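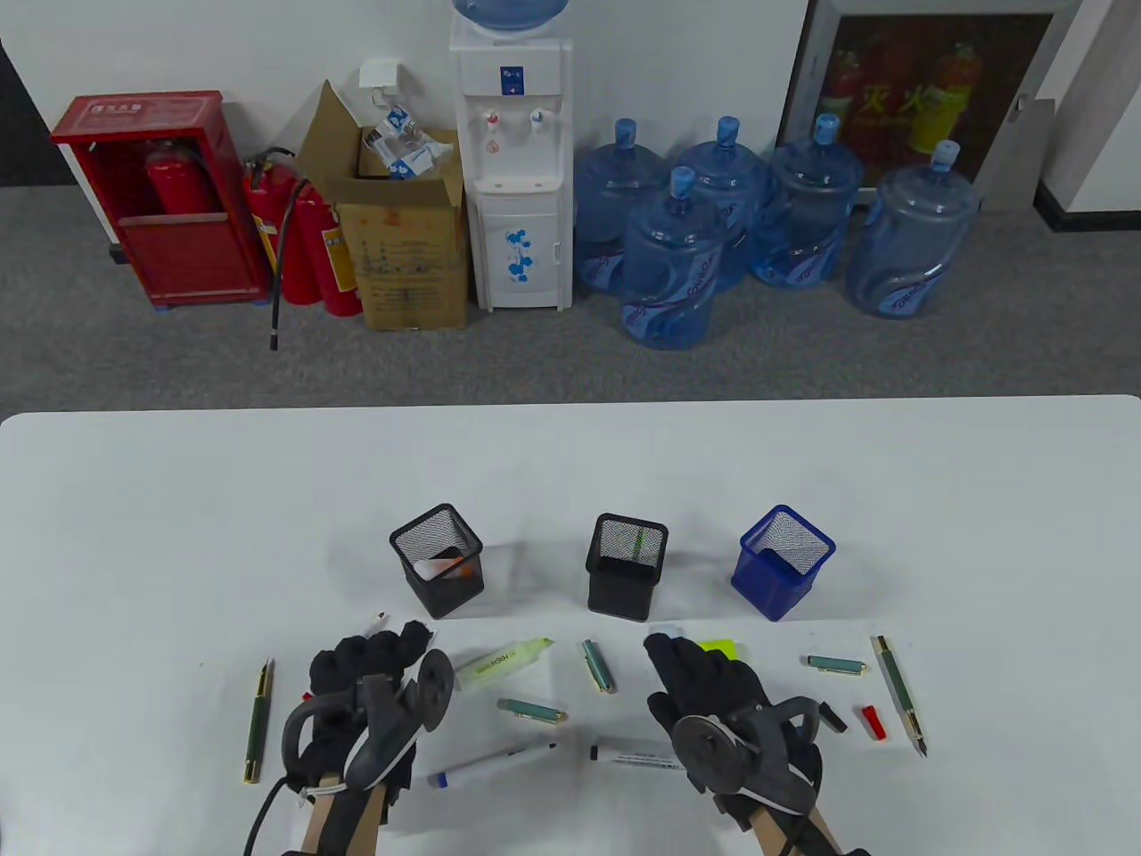 Brivico halts desk-sorting recordings after gripper timing fault

2024-09-28

Brivico has stopped recording on its desk-sorting task after a fault in the left unit of a Gostley hand-held gripper pair put finger position data out of step with the video. The company said 123 recordings are known to be affected and have been withdrawn from the set used to train its arm controller.

The fault came to light when a controller trained on the set began closing its left gripper too early. In bench trials the arm shut its jaws above a pen, carried on to the pen holder and opened again with nothing in it. The right arm, running the same software, did not show the error.

Engineers first suspected the arm and replaced a motor driver, with no change. They then played back the training data at reduced speed and found that in some recordings the left jaw was logged as closed before it met the object in the video. The gap grew during each recording and went back to zero when the gripper was restarted.

Oldřich Jelínek, who leads the test group at Brivico, said the cause was an intermittent contact in the cable connector on the left unit. Each time the contact dropped, the unit lost a short run of position readings. The logging software, Avach, closed up the missing readings without marking the gap, so every later value was stored too early.

"The connector is a hardware fault and we can replace it," Jelínek said. "The logging behaviour is the more serious part. A file with a hole in it should fail the check, and these passed."

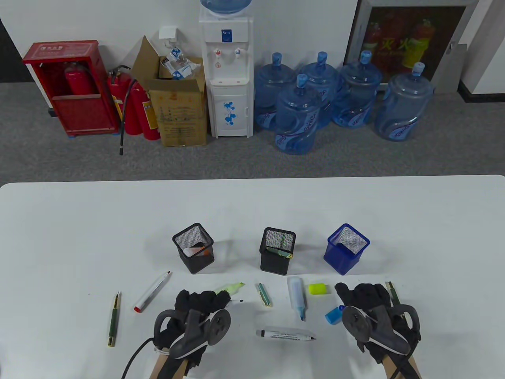 The task involves picking up pens, markers and highlighters from a table and sorting them into square mesh holders. An operator works with a gripper in each hand, and the jaw position and video are stored together. Thin objects make the task sensitive to timing. Jelínek said the same delay on a box or a bottle might have gone unnoticed for longer, as the jaws have further to travel and the grip point is less exact.

The full set holds 3,019 recordings. Of these, 1,651 were made with the suspect gripper and are being checked again against the video. The rest were made with a second pair and remain in use. Brivico does not plan to repair the withdrawn files, as the position of each lost reading cannot be recovered.

No one was hurt. The bench arm was running at reduced speed behind a guard during the trials, and the stop circuit was not involved. Brivico has nevertheless told El Ouafi, which runs 2 arms on an earlier version of the controller, to keep them at reduced speed until the check is complete. El Ouafi confirmed that it had done so and reported no early closing on its own machines.

A revised version of Avach is being tested. It stamps each reading at the gripper - the present version does so on arrival - and rejects any file with a missing run. Recording is due to restart in October with new connectors on both units.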